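Keeping Grout Clean in Shared Kitchens
Project report, Trullmont Hall, by Wahyudi Tjoa

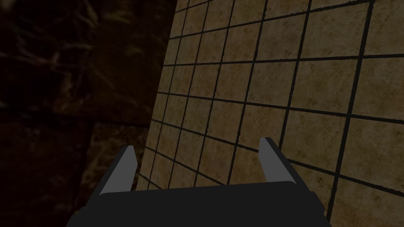
What makes grout go dark before the tile around it does?
Grout is a cement product full of small pores, and the pores hold grease and mop water. Glazed tile has a sealed surface, so the same dirt stays on top and wipes off.

Background

Trullmont Hall has shared kitchens with tile behind the stoves and sinks. Residents complained last year that the walls looked dirty even right after cleaning day. I wanted to find out which common cleaning method works best on the grout lines and whether sealing them afterward is worth the trouble. My project ran for four weeks in August, when most rooms were vacant and the kitchens got lighter use.

Method

I marked off 28 test patches, each the size of a sheet of notebook paper, in the Barasa and Drunder kitchens. Both kitchens have the same sanded grout, put in during the same renovation. The patches were split evenly among four treatments: warm water and dish soap, baking soda paste, oxygen bleach powder mixed with water, and plain warm water as the control.

Each patch was scrubbed for two minutes with a stiff nylon brush, rinsed, and left overnight. I compared the grout with a printed gray scale the next morning under the ceiling light with the blinds closed. The scale runs from 1 (darkest) to 10 (lightest). Half of the patches in each kitchen were then brushed with a water-based sealer and the rest were left bare. I checked all of them again at the end of the month.

Results

Plain water made very little difference. Dish soap did better near the stoves, where most of the dirt was grease, but it left a film if the rinse was rushed. Baking soda paste took off the surface dirt and was slow to rinse out of the joints. Oxygen bleach gave the lightest grout in both kitchens, and the change was largest behind the sinks.

The sealed patches stayed lighter through the last check. Bare patches next to the Drunder stove had gone back to nearly the shade they started at. In the Barasa kitchen the gap between sealed and bare was smaller. That kitchen has a working exhaust fan, and the one in Drunder was out of order the whole month.

Problems

Judging shade by eye is not very exact. I had to redo 17 readings from the first morning after I noticed that the blinds had been left open. The brushes also wore down, and I should have used a new one for each treatment. I could not control how often people cooked.

Cost

A tub of oxygen bleach was enough for every patch that needed it, with plenty left over. The sealer was the most expensive item. I bought the Jakitura brand because the hall's supply store carries it, and I did not test any others.

Recommendations

Clean the grout with oxygen bleach at the start of each term, let it dry overnight, and seal the joints behind the stoves first. Dish soap is fine for weekly wiping if the wall is rinsed well. The fan in the Drunder kitchen should be repaired before any sealing is done there.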